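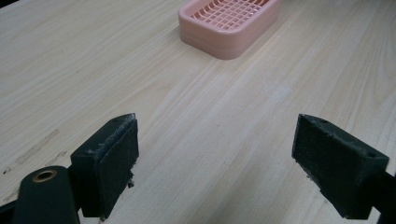

We use cookies to remember your settings and count visits. Accept all | Manage choices

Search news, events, notices Go

Soap dish holds up library reopening, briefly

The reading room at the Flemden library reopened in January with fresh paint, a new boiler and 12 tables, and within a day the talk at the front desk was all about a soap dish.

The dish is pink, plastic and of the kind that sat beside a great many bathtubs in a great many rented apartments. It has a raised grid for the soap to drain on. It was left on one of the blond wood tables when the doors opened at 9 a.m., and at closing time it was still there. Several readers had by then worked around it.

"I assumed it was for pencils," said Priit Juška, who spent most of the afternoon at that table with the back issues of the Brakton paper. "Then I tried it with a pencil. It is a poor thing for pencils."

Staff asked at the desk, then at the children's corner, then at the chess club, which denied everything. A note went up by the entrance: FOUND, ONE SOAP DISH, PLEASE DESCRIBE TO CLAIM. Two people came forward. One described a blue one. The other, a man who did not leave his name, described it correctly, but he had been standing next to it at the time.

Head librarian Līga Uibo said the matter was taken as seriously as it deserved. The lost property drawer already contains 60 single gloves, a bicycle bell and a set of upper dentures, and there was some feeling that a soap dish would at least be easier to store. It was entered in the lost property book under S. A second entry under D was crossed out after a discussion.

The answer came from the washroom. Deividas Rimkutė, who fitted the new sinks, said he had bought the dish at Curer on McKinnon Street for 80 cents, after it became clear that the refurbishment plan ran to 91 pages and had left out anywhere to put the soap. The plan calls for wall dispensers. The dispensers are on order and have been since before the paint.

"I put it down to sign for the keys," he said. "Then I went home. You'd think somebody would see a soap dish and a bar of soap on the sink and put the two together."

Heino Kivi, who uses the library daily and sat through all three public meetings about the color of the walls, said he was sorry to see the thing go. He had found it restful. He also asked that it be noted that the walls are not the color that was voted for.

The dish is now beside the left-hand sink in the ground floor washroom, where it is doing what it was bought to do. The right-hand sink still has its soap on a folded paper towel. Uibo said a second dish had been approved in principle – color to be decided.

Reading room hours are 9 a.m. to 6 p.m. The gloves can be viewed on request.

Kristaps Mockus

Get the Flemden week in your inbox. Enter your email Sign up

Contact us | Corrections | Copyright Flemden Notices, all rights reserved | Back to top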